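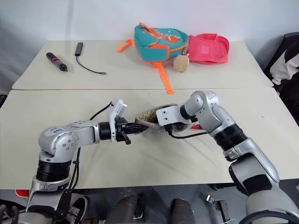

The Small Things That Go Missing

By Si-eun Yeon

Every household with school-age children keeps a surface where the day's belongings come to rest. It may be a hall shelf, a kitchen counter or the far end of a dining table. In the homes visited for this article, that surface held backpacks, shoes, pens, cables and the occasional hand tool, often within reach of one another and seldom where their owners later looked for them.

The Trinaddale Family Resource Center began its household storage program in March with 300 families. Participants are asked to keep a record of the items they search for on school mornings. Shoes appear most often in the early returns, followed by pencil cases and charging cables.

"Families tend to buy a large cabinet first," said Gil-soo Ban, who directs the program. "We ask them to wait, and to look at what is lying on the table at the end of an ordinary day."

The center's guidance starts with the backpack. A child's bag should have one place of its own, low enough for the child to reach, and it should be emptied there each afternoon. Straps left trailing over an edge are easily caught by a passing sleeve. Soft toys that travel to school in the bag should come out with everything else, so that they are at hand by bedtime.

Shoes are treated separately. Lightweight perforated pairs, popular for warm weather and for indoor use, can be rinsed and left to air before they are put away. The center recommends an open rack over a closed box and asks parents to check sizes twice a year.
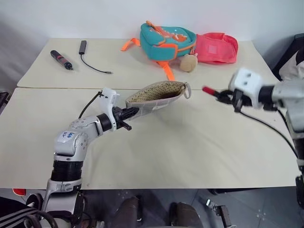 Photo: Drekano Pictures

Zippered pouches receive a section of their own in the center's handbook. A small fabric pouch will hold markers, erasers and a short ruler, and a ring on the zipper pull gives young fingers something to hold. In-ho Cho, a textile conservator who advised on the handbook, recommends turning the pouch inside out once a month. Patterned linings hide ink stains well, he noted, and a marker put away without its cap may go unnoticed until the mark reaches the outer fabric.

Tools and electronics call for stricter habits. Screwdrivers belong in a closed drawer above a young child's reach. USB hubs and their cables should be coiled, fastened with a cloth tie and kept in a single container. The handbook allows 20 minutes for sorting a household's cables the first time and two minutes a week after that.

Enrollment in the spring session is open to Trinaddale residents through the center's front office. The handbook is available there in print.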